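The **Niramano** is a two-armed robot bench built in the shared workshop at Caltby, and it is best known locally for the patient sorting and stacking of cups and bowls. It grew out of an evening project among members who wanted a machine they could take to pieces on a Saturday-style free afternoon and have running again by supper, and it has kept something of that easy-going character ever since.

## Layout

The bench is a single large table with a plain brown working surface. Two white arms stand on flat metal plates near its far edge, side by side, so that both can reach the middle. Each carries a black two-fingered gripper. Members name the arms from the robot's own point of view, which confuses every newcomer for a week or so - the right arm is the one on the left when you stand facing the machine.

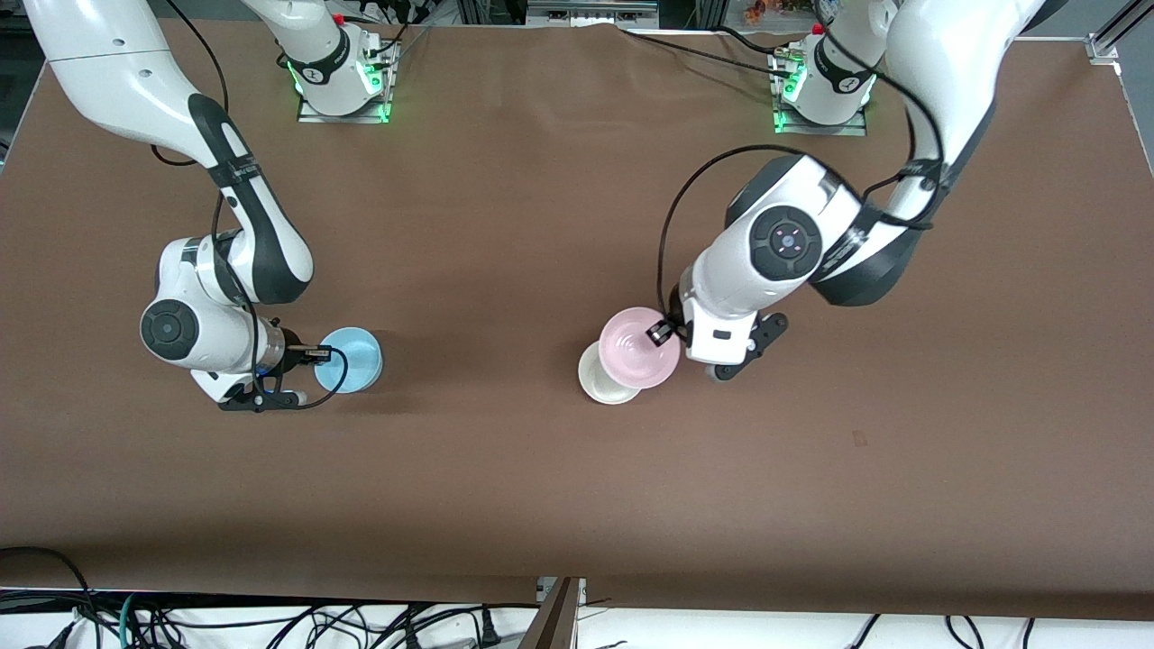
*The two arms at work with the cups. The left arm holds the pink cup on its side, close to the white one.*

Much of the wiring is left in the open, with black cables hanging in loops beside the arms and a good deal more gathered below the near edge of the table. The workshop's build notes defend this at some length, on the grounds that a cable you can see is a cable you can swap, and anybody who has tried to trace a fault through closed trunking will have some sympathy.

## Control software

The arms are driven by a small program called Gkikas, written by the members and named after the café where the first version was sketched out. It stores each movement as a short list of positions, which can be replayed, slowed down or mended by hand. The library held 2197 of these lists at its last tidy-up in January, although a fair share are near copies of one another.

## Cup and bowl work

Light tableware was chosen early on, being cheap, cheerful and forgiving when dropped. A cup must be gripped firmly enough to stay put and gently enough to keep its shape, and stacking one inside another asks for rather more care than most visitors expect. Bowls are treated as a separate exercise, as the wider rim calls for a different approach from the gripper.
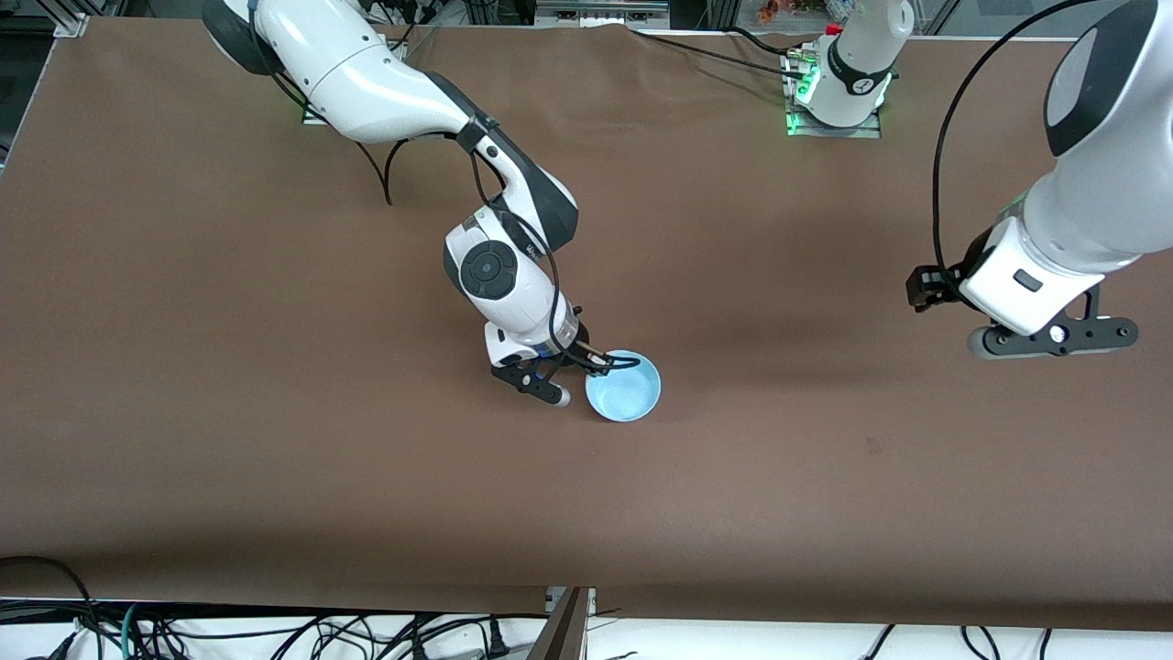
*Right arm at the rim of the light blue bowl, left gripper open above the table.*

The usual practice run is 40 attempts with one object, after which the grippers are checked and the positions adjusted. A routine is called "settled" once it has passed 1000 attempts in all.

## Related builds

A sister bench at Lirkosholm uses the same software with a single arm. The two workshops swap movement lists from time to time, though these generally need some coaxing before they will run on the other machine.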